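Zoltán Oláh spends most of his shift at Rinura setting and clearing the same table. He holds the gripper in his hand, closes it on a plate or a tray, puts the thing down and starts over. "I did 115 on Friday," he said. "My wrist knows it."

He came from remote control work at Kendthorpe in December and doesn't miss the joysticks. "With those you can't feel when a plate slips. By hand you slow down without thinking."

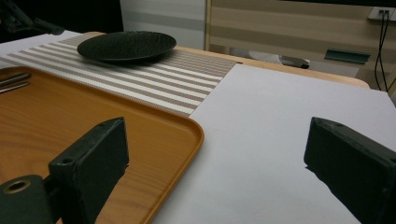
The hand-held gripper over the tray, with the placemat and black plate behind.

New people get 14 days of practice.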